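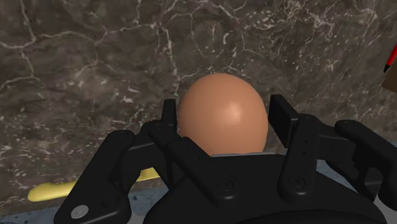 New result from Sneha Upadhyay and me, in simulation, where eggs are cheap.

We trained one grasp policy on 2208 rendered scenes. Same hand, new clutter and worktop each time. No force readings at all, just pictures.

On 300 unseen scenes it held the egg in 194. The old method, Mernex, managed rather fewer and we are being very gracious about it.

Most failures were squeezing too late. I sympathise.

Real hand next. Kuldeep Bhatt has asked who is buying the eggs.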